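Applies to `fesik-plan` 0.9 and later. If you are on an older build, the `scene` block lives in `cell.yaml` and the attach syntax is different.

# Planning collision-free grasps inside a bin

The default Fesik planner assumes an open table. Put the same objects in a walled bin and two kinds of failure show up: the wrist link touches a wall during approach, or the dress pack (the external cables) does. The first is caught by the planner if the bin is modeled. The second is not caught by anything until you add geometry for it.

You will need:

- a calibrated fixed camera looking down into the bin
- the arm's URDF, with the gripper attached as a fixed child of the flange
- the Jiten segmentation node running and publishing masks

## 1. Model the bin as five boxes

Do not load the bin's CAD mesh. Concave meshes get wrapped in a convex hull by the collision checker, and a hull over a bin is a solid block. Every grasp inside it is then rejected with `START_OR_GOAL_IN_COLLISION`.

Use one box for the floor and one for each wall:

```yaml
scene:
 frame: bin_origin
 boxes:
 - {name: floor, pad: 0.002}
 - {name: wall_back, pad: 0.010}
 - {name: wall_front, pad: 0.010}
 - {name: wall_left, pad: 0.010}
 - {name: wall_right, pad: 0.010}
```

Sizes and poses are filled in by `fesik-plan fit-bin`, which asks you to click the corners in the camera view. If a wall slopes, fit the box to its innermost line. You lose a little volume near the top and gain a checker that never has to reason about the slope.

Keep the floor padding small. At 10 mm the planner will refuse anything thin lying flat.

## 2. Add the cable volume

Cables that loop outside the arm move with the wrist and swing wider than the link they are tied to. Attach a capsule to the last two links and let it count as part of the robot:

```yaml
attached:
 - {link: link_6, shape: capsule, radius: 0.07, name: dress_inner}
 - {link: link_5, shape: capsule, radius: 0.09, name: dress_outer}
allowed_pairs:
 - [dress_inner, link_6]
 - [dress_inner, link_5]
 - [dress_outer, link_5]
 - [dress_inner, dress_outer]
```

Measure the radius with the wrist turned to both ends of its range and take the larger value. Then jog through the full range once at low speed and watch the loop.
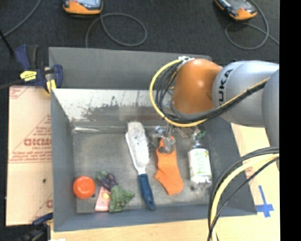
*Arm entering from the right, with the yellow and black cables looping around the wrist. The capsules need to cover this loop.*

The side the arm comes in from matters. Cables hang toward the bin on that side, so grasps close to the near wall are the first to be lost when the capsules are added. Expect the reachable count to drop and leave the radii alone.

## 3. Filter grasp candidates before planning

Jiten returns one mask per object. The sampler generates up to 100 candidates per mask, and planning for all of them is slow. Run the cheap checks first:

1. Drop candidates whose open fingers intersect a wall box.
2. Drop candidates whose approach axis is more than 30 degrees from vertical.
3. Drop candidates whose fingers land on a neighboring mask.
4. Sort what remains by mask depth variance and keep the top 33.

Step 3 is the one to relax when objects overlap. Set `neighbor_overlap: 0.15` to start with. A value of zero leaves a tight cluster with no candidates at all.

Clear plastic needs separate handling. Depth through a transparent bottle is mostly the floor behind it, so the sampler places the grasp too low. For those masks set `depth_source: label`, which takes height from the opaque part of the mask only. Shiny bin walls produce a similar problem – stray returns above the floor plane – and are best removed by cropping the cloud to the inside of the five boxes.

## 4. Plan in two segments

Plan to a pre-grasp pose above the rim with the normal sampling planner, then descend with a straight Cartesian segment:

```
fesik-plan run --pregrasp-height 0.12 \
 --descend cartesian \
 --min-fraction 1.0 \
 --seed 100
```

`--min-fraction 1.0` rejects any descent that cannot be completed. The default accepts partial paths, and inside a bin a partial path stops the fingers above the object and closes them on air.

Retreat reuses the descent path in reverse. The grasped object is attached as a box fitted to its mask. For soft items such as a sock, extend that box downward by the mask length, as the free end will hang.

## Common errors

**All candidates fail with `IK_NO_SOLUTION`.** The bin frame is usually rotated. Check that `bin_origin` has Z pointing up out of the floor.

**Plans succeed, but the wrist flips between pre-grasp and descent.** Pass the pre-grasp joint state as the IK seed for the Cartesian segment with `--lock-config`.

**Collisions reported between `dress_outer` and the base.** The capsule is too long. Shorten it to end at the last cable tie.

**Fitted walls drift during the day.** The bin or the camera has moved. Clamp the bin, rerun `fit-bin`, and compare the new pose with the saved one.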